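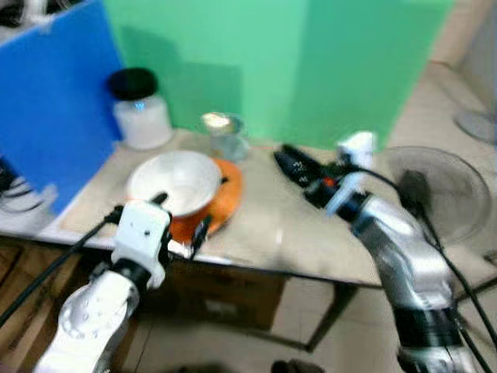
How to bring up a bad-sex conversation with your partner (without a fight)

Quick one today, I've got a train at 4. Readers keep asking for a script. I don't do scripts, but I do have an order that works for most couples. Boglárka Sárközi taught me most of it when we ran the evening groups at Trirnora.

Step 1. Pick the time

Not in bed. Not right after. Not when one of you is half out the door. After dinner is good, dishes can wait. Phones in another room, both of them.

Give a heads up first. "Can we talk about us tonight, nothing scary" is plenty. A text is fine.

Step 2. Write down one thing

One. You probably have five. Save the other four.

Use a notes app, the back of a bill, whatever. Keep it under 200 characters so you can't ramble. Good: "I'd like us to slow down at the start." Bad: anything with "you always" in it. 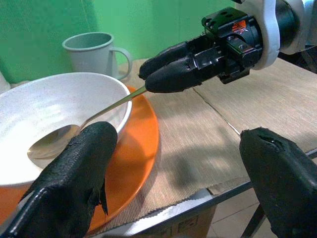
Bowl and spoon on an orange plate.

Step 3. Start with something you like

Has to be true. If you make it up they'll hear it. "I like it when you kiss my neck" beats "you're great," which means nothing and sounds like your about to get dumped.

Step 4. Say the one thing, then stop

Read it off the paper if you need to. Then quiet. Count to ten in your head. Most people panic at three and start apologizing, or pile on all the stuff they left off the list. Don't.

If you've been faking it, this is where it comes up. Keep it short. "I haven't always been honest about finishing and I want to be." You don't owe a history going back to your first January together.

Step 5. Let them answer badly

First answers are often bad. Hurt, jokey, a bit defensive. Give it a minute. Ask "what was that like to hear?" and wait again.
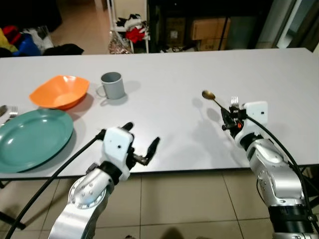 If it turns into yelling, or they go completely silent, call a break. Set a time to come back to it, tomorrow after work say, and stick to it. A break with no end time is just dropping the subject, and then you're back at step 1 with a worse mood.

Step 6. Ask for theirs

They get one thing too. Same rules. You're allowed to say "I need to think about that." You're allowed to say no, and so are they.

Step 7. Try it once

Pick one small change and try it the next time you both want to. Check in the day after, two minutes max. Didn't work? Fine, tweak it or drop it.

When to skip all this

If sex hurts, see a doctor first. If you're scared of how your partner will react, or you've been pushed into things you didn't want, don't do this excercise. Talk to a counselor on your own.

Questions go in the comments, I'll get to them tonight or tomorow.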